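Minhas Reports Results for Halau, a Method for Placing Transparent Labware by Robot

NONDHAM — Minhas, a laboratory automation research company, today released results for Halau, a method that lets a robot arm place clear parts into clear supports using ordinary color cameras. In a test of funnel placement, the method completed 40 of 60 trials. The baseline system, which used the same arm, the same cameras and the same demonstrations, completed 21 of 60.

The work addresses a problem that has kept a large share of bench chemistry outside the reach of robots. Funnels, tubes, flasks and the stands that hold them are often transparent. A depth sensor tends to read the surface behind a clear object, or to return no reading at all. A color camera sees a thin bright line where the edge of the object catches the light, and that line moves whenever the camera moves. When both the part and the stand are clear, the two sets of lines overlap and the system has to decide which line belongs to which object.

Halau does this by following edge lines over time from a camera that travels with the gripper, and comparing them with the lines seen by a fixed camera at the workspace. Lines that shift in the way a solid edge at the support would shift are assigned to the support. Lines that hold their position relative to the fingers are assigned to the part being carried. Lines that fit neither description are treated as reflections and removed before the motion is planned.

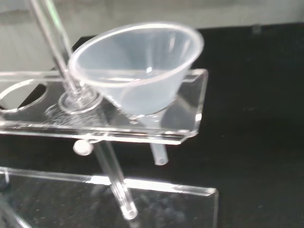 Wrist camera view: a translucent funnel seated in a clear acrylic shelf, with an open hole to the left.

The output is an estimate of where the opening is, where the stem or tube tip is, and how far each of those estimates can be trusted. The last value matters as much as the other two. If the uncertainty is larger than the clearance of the opening, the arm does not descend. It backs off, changes its viewing angle and tries again, up to a set limit. If the limit is reached, the trial ends and the system reports which of the two objects it could not locate.

"The earlier system would commit to a position on one good view," said Jaxon Simard, who leads manipulation research at Minhas. "With clear parts one good view does not tell you much. We wanted the arm to look again before it moved down, and to stop if looking again did not help. Most of the engineering went into deciding when to stop."

Test Setup

All trials were run at the company's site in Nondham. The stand used in the work is an acrylic rack with round holes and clear clamp fittings, each tightened by a small white knob. It stands on a black surface. Dark backgrounds are common in work of this type because they raise the contrast of lit edges, but they also carry faint reflections of their own, and the method has to reject those along with the rest.

Parts are held in the rack at more than one position, so the arm must place one item without disturbing its neighbor. A round-bottom flask in a cork ring was kept on the same cloth for most sessions. It takes no part in the placement task. It was included as a distractor, given that its bulb and neck produce highlights close in brightness to those of the rack.

Overhead lighting was left at its normal setting. No coating, spray or marker was applied to the labware for the reported trials. The rack was moved between trials within a region defined at the start of the study, and its angle on the cloth was changed as well. The operator did not adjust the rack once a trial had begun.

The demonstrations used to train the system were collected by teleoperation. Both the baseline and Halau were trained on the same set, and neither was given additional data for the test positions. The difference between the two is confined to how the camera streams are processed before they reach the motion policy.

Development work used a gripper holding a tube upright at the rack, a posture that gives the fixed camera a long vertical edge to follow and makes errors in the line assignment easy to find in the logs.

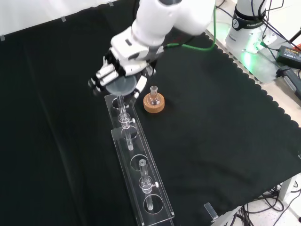 Results by Failure Type

Of the 20 trials that Halau did not complete, 15 ended in a controlled stop. In those cases the arm withdrew and reported that it could not locate the opening or the stem with enough confidence. The remaining trials ended with the stem touching the plate beside the hole, after which the force limit halted the arm.

The baseline system has no stop condition of this kind. Its failures were contact failures or releases at the wrong height. Minhas considers the change in failure type to be more useful in practice than the change in completion count, since a stopped arm can be helped by a technician and a dropped funnel generally cannot.

Controlled stops were most frequent when the rack was turned so that its long edge pointed toward the fixed camera. In that position the upper and lower plates line up in the image and their bright edges merge into one. The moving camera can separate them only if the approach path has enough sideways travel, and the current planner does not always provide it. A revised approach path is in development.

Contact failures had a different cause. In several logs the stem tip was estimated correctly at the start of the descent and then drifted as the funnel tilted in the grasp. Halau updates the tip position during the descent, but at a lower rate than during the approach. Raising the rate is possible on the present hardware at the cost of a slower arm.

Use With a Multi-Fingered Hand

The method was written for a gripper but does not depend on one. In a second line of work the company has mounted a multi-fingered hand on the arm and applied the same edge assignment to funnel handling. A hand can place its fingers and thumb on either side of the rim, so the funnel may be taken from above without the arm having to approach between the plates of the rack.

The hand introduces its own difficulty. Its fingers cover part of the rim from nearly every angle, and the visible portion of the edge is divided into short segments. Halau joins segments that lie on a common ellipse and discards the rest.
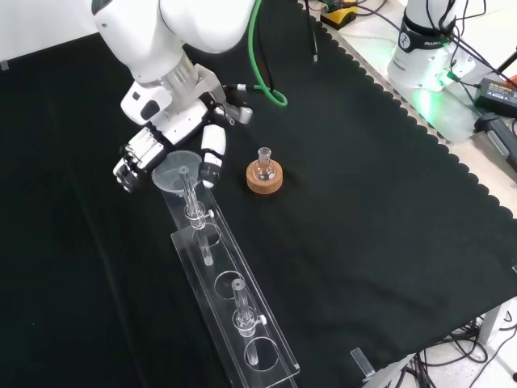
Segment joining works well for wide rims and poorly for narrow ones. A tube opening seen past two fingers may leave too little of the edge to fit a curve, and in that case the method relies on the fixed camera alone. Minhas is not releasing completion figures for the hand at this time. The company considers the number of trials too small and the grasp still subject to change.

The demonstrations collected with the hand have shown one benefit for the gripper as well. Operators using the hand tend to pause above the rim before closing the fingers, and these pauses give the moving camera a set of steady views. When the same pause was added to the gripper's approach, edge assignment became more stable before descent. The pause was included in the version of the method used for the reported trials, and it was applied to the baseline too so that the comparison would remain fair.

Limits of the Study

The reported trials cover one type of rack and one type of funnel. They do not cover liquids. A filled tube bends light in ways that an empty one does not, and the edge model in Halau makes no allowance for it. The method also assumes that the support stays still once the approach has begun. A rack that is bumped during the descent will cause a contact failure or a stop.

The trials were run on a dark background. Early checks on a pale tabletop gave weaker edge lines and a higher share of controlled stops. Laboratories with white benches should expect to need a dark mat until the edge detector has been retrained.

Clamp knobs were tightened by hand before each trial. Turning the knobs by robot is a separate task and is not part of the present work.

Availability

A technical report describing the edge assignment step, the stop condition and the trial procedure is available on request. The trial logs, including the video from both camera positions, will be published in June through Danden, the company's open data archive. Logs from failed trials are included in full and are labeled by failure type.

The software will be offered first to laboratories that already take part in the Minhas evaluation program. Participating sites will need one camera mounted on the arm and one fixed camera with a clear view of the rack. Calibration between the two is performed once at installation and repeated if either camera is moved.

"We would like people to run it on racks we have never seen," Simard said. "Our rack has straight edges and round holes. Plenty of stands have neither, and I expect the stop rate to go up on those — that is data we need."

About Minhas

Minhas develops perception and manipulation methods for laboratory automation. Its research group is located in Nondham and works on the handling of transparent and fragile equipment, teleoperated data collection, and failure detection for robot arms used near laboratory staff.

Media Contact
Jaxon Simard
Manipulation Research, Minhas
Nondham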